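December 2020

Back at the bench after the long gap, so this entry is going to ramble a bit. I wanted to get the glaze tests written down before I forget which bucket is which. (The labels from August have washed off two of them already, and I only worked out the Keogh white from the smell of the additive I put in it.)

First, the clay. We finally opened the Brerkville stoneware, and I like it a lot! It's smoother than what we've been throwing with, it wedges up fast, and it doesn't slump on you when you pull a tall wall. Shrinkage is the catch. My test tiles had 70 mm scribed lines when wet, and after the glaze firing they came out a good bit shorter than the supplier sheet led me to expect. I need to measure them properly with the good calipers before I tell everyone to resize their lids. Until then, if you're making a lidded jar, throw both parts from the same bag and dry them together, please.

Now the Jornby blue. I mixed a 2000 gram batch dry, sieved it twice, and dipped 6 tiles, each one held under a little longer than the one before. The short dips went thin and brown at the edges, which I think is lovely on texture and pretty sad on a plain surface. The longest dip ran. It ran right off the tile and took a chunk of kiln wash with it — my fault, I'd set it upright with no cookie underneath. The third tile is the keeper: glossy, deep, a little speckle where the iron comes through.

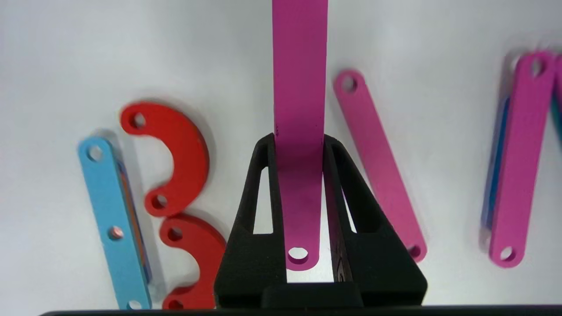
**Brerkville Ceramics Workshop — Glaze & Kiln Group**

I slowed the cooling on the second firing and held it for 20 minutes on the way down, mostly to see if the pinholes in the white would heal over. They did on the flat tiles. On the inside of the bowls there are still a few, right down where the wall meets the foot, and I'm starting to suspect my bisque is too low and not the glaze at all. Nathalie Girard thinks I'm applying it too thick inside because I pour and then dither about tipping it out. She may have a point (I do dither).

Trirkska frit: we're down to almost 20 percent of the tub. I've tried one substitution so far and it came out cloudy, like skim milk, so don't use the jar with the green lid for anything you care about. I'm keeping it for wall tiles.

Kiln notes for whoever loads next. The bottom shelf is still running cooler than the top; the cone down there barely bent while the top one was flat on its face. I've swapped the short posts for taller ones to open it up a little, so you lose some room, sorry. Put the blue in the middle and the white up top. The peephole plug is cracked through and I've wired it together, so handle it gently.

Still to do: calipers on the shrinkage tiles, a higher bisque with four of the small bowls, grind the drips off shelf two, relabel the buckets with paint marker this time.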